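Play Kitchen Corner Is Back on the Table

October 15, 2023
By the Harnby newsletter desk

If you have come through the Harnby building lately you will know that the play kitchen things have been living in boxes since May, and we are so pleased to say they are out again! The Skirach room is open for pretend cooking every morning, and the big table is getting plenty of use.

A bit of background for newer families. The old set had been going for years and was down to three chipped cups and a lid that fit nothing. In the spring we put out a call for play food and dishes, and people were wonderfully generous — 86 pieces came in, from tiny fruit to full-size bowls that had clearly served in somebody's real kitchen first. We washed the lot over the summer. A few cracked items went in the recycling, and the rest is sorted and on the shelves at the Cheetham Street end.

What I love about this collection is the color. So much of it is in soft greens and pinks and pale blue, and then you get these bright bits of fruit sitting among the dishes like somebody is halfway through making lunch.

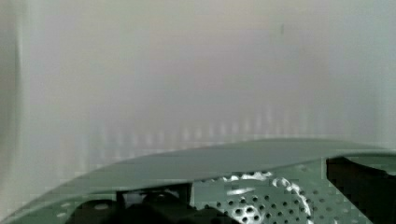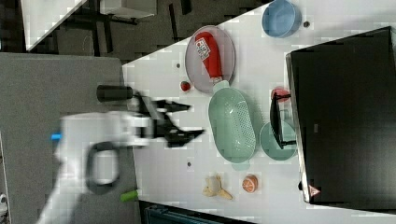
In the second picture: the mint green colander, with the toy banana and orange slice close by.

The colander has to be my favorite. It is a good big oval one, and it turns out to be useful for nearly every pretend recipe going. Fruit gets rinsed in it, soup gets strained through it (soup made of blocks, mostly), and last week it was a boat for most of a morning. The orange slice is in high demand too, and I have been served it on toast, in tea and once in a very serious birthday stew.

We are trying a simple way of setting up this time. A small mix of dishes and food goes out at the start of each session, and the rest stays on the shelf until the children ask for it. With everything out at once the table used to fill up and the fun went out of it. With a smaller selection they talk to each other more, swap things, take orders and argue cheerfully over who is the cook. It is lovely to listen to.

Tidying is part of the game as well. Plates and bowls go in the low crate, fruit and vegetables in the basket with the cloth liner, and anything with a handle goes in the deep tub. Please don't worry if something ends up in the wrong place. We do a proper sort at the end of the week.

Still on our wish list: wooden spoons, a teapot with its lid, and more vegetables, as we are very heavy on fruit right now. Child-size aprons would be great too. The Lellance room can lend us a few, but they need theirs for painting. Drop anything you have in the box by the front desk, clean if possible, and no glass please.

The corner has space for 16 children at a time. Grown-ups are welcome to stay and order something. I recommend the stew.

Comments

Happy to see the big bowls being used! We have a toy teapot, pretty sure the lid is in the attic. Will look.

Is the corner open during the afternoon group too, or only mornings?

Reply from the newsletter desk: Only mornings for now, but we hope to add afternoons once the extra shelf is up.

My daughter came home and asked for a colander for her birthday. So thank you for that, I think.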